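Tue 2 July

Floor marking, carpet side. Writing this up before I forget which complaint belongs to which tape.

Background for whoever reads this later: Amparo wants the work zone marked on the carpet so the carts and the stools stop creeping in. Fine. I have been against tape on carpet from the start and I am still against it, but I was outvoted in December and the yellow went down anyway. Today was supposed to be a check on the corners and a decision on whether we buy more of the same.

The supplier sheet for the Hamov tape says "suitable for all indoor floors." I don't believe a sheet that says all. Carpet isn't a floor in the sense a tape person means it. You're sticking to the tips of the fibers and the tips come off, and then what you have is a strip of yellow with a gray beard on the back. Tetsuya says low pile like ours behaves almost like a hard floor. He said the same about the Allano stuff, which I pulled up in one go with two fingers.

What I did: vacuumed along the lines, both directions. Walked each line with the heel of my shoe. Lifted a test end on a scrap of Hamov and a scrap of Woltach, both put down last week behind the shelving where no carts go. Yes, I know that isn't a fair test. It was the only bit of carpet I was allowed to mess with.

Scraps: Hamov came up with lint over most of the glue. Woltach came up cleaner but it also came up easier, so "cleaner" may just mean it never stuck. Not sure what Emiko wants me to conclude from that. Neither left anything I could feel with a bare hand. Ask again when it's been down a summer.

Corners next. The corners are the part I actually care about because that is where feet and wheels turn. Rimantas laid them as two straight strips meeting in an L. I'd have used the precut corner pieces, except the precut ones are 4 inches on the short leg and look silly next to a long line. He may have a point there. I'm not writing it down twice. 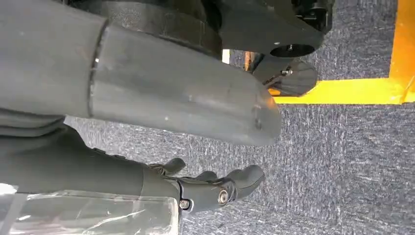

Corner, yellow on gray carpet. Two strips meeting, no precut piece.

Color: yellow on the speckled gray is easy to pick out, I'll give them that. Ayane wanted white. The carpet already has whitish fibers all through it, and my guess is a white line would look like a worn patch from the door. We could argue about orange but I don't see the point of ordering a third color to find out yellow was OK.

Things I went looking for and did find: one raised end over by the door, long enough to get a fingernail under. Pressed it back down. It will be up again by Friday and I've put my initials in pencil on the wall next to it so we can see who's right.

Things I went looking for and did not find: glue creep. I ran a paper towel along the edge of the longest strip and it came away with ordinary dust. So that worry of mine is on hold. It's also been cool in here, and glue creep is a warm weather problem, so on hold is all it is.

Emiko asked about the Seixas carpet tape, the one with the hooked backing. Their page quotes 4000 passes with a loaded cart. Loaded with what? What size wheel? I wrote to ask and got back a PDF with the same number in a larger font. At 599 for the case I'd like to see one roll on our floor first. They say they don't do single rolls. Amparo is going to try calling, she's better at that than I am.

Alternatives, for the record, since I keep getting asked what I would do instead:
Paint, no, it's carpet.
Thin rubber strips, trip hazard, and the stools would catch.
Swap the carpet tiles along the line for yellow ones. I like this. It costs more and the building people would have to agree to it, so we will be having this conversation again in a year.

Left the lines as they are for now. No new order. I've asked that people lift the carts over the corners instead of pivoting on them, which will be ignored.

To do
Check the raised end Friday, and don't let Rimantas press it down before I get there.
New scraps, 6 of them, in a spot with real traffic. By the sink door if Ayane doesn't mind.
Vacuum head on the low setting near the strips. Whoever used the beater brush, please don't.
Find the leftover Woltach roll. Tetsuya had it last.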